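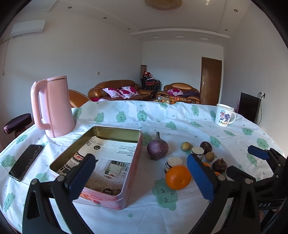

Wednesday is the evening when I clear the round table. In our flat this table does everything: we eat on it, I work on it, the post lands on it and then stays for a week. When we moved to Killen Street I promised myself that the table would be empty every night. I kept this promise for 2 days.

So now I have a smaller rule. Everything that lives on the table must have a home, and the home can be on the table too. The kettle has its place near the edge, on the left side, and I don't move it any more. It is pink and I love it, although it takes more space than a kettle should. My mug goes to the other end, near the monitor, where I drink my tea and answer my messages.

The difficult part is always the small food. Fruit comes home one piece at a time, in coat pockets and in the bottom of bags. An orange, a passion fruit, a puffed rice cake from somebody's desk. I used to put them in a deep bowl, but the ones at the bottom were forgotten, and I found them too late. Now I leave them in a group on the cloth and I see at once what must be eaten first. The chocolate does not need this system – it never stays long.

Then there is the tin. It is pink outside and gold inside, and it is too pretty to throw away. I have tried it for tea bags, for sewing things and for receipts. For the moment it holds only a printed paper with a bedroom on it, which I keep for the shelf. I would like a white shelf like this one beside our bed. I measured the wall and there is room, but I have not decided yet.

The tablecloth has smiling clouds and green raindrops. I wash it at 40 normally, but after a soup accident I tried 50 and the cloth survived. I iron only the middle, I must admit – the sides hang down and become flat alone.

Next week I want to begin with the drawer under the window. I am a little afraid of it.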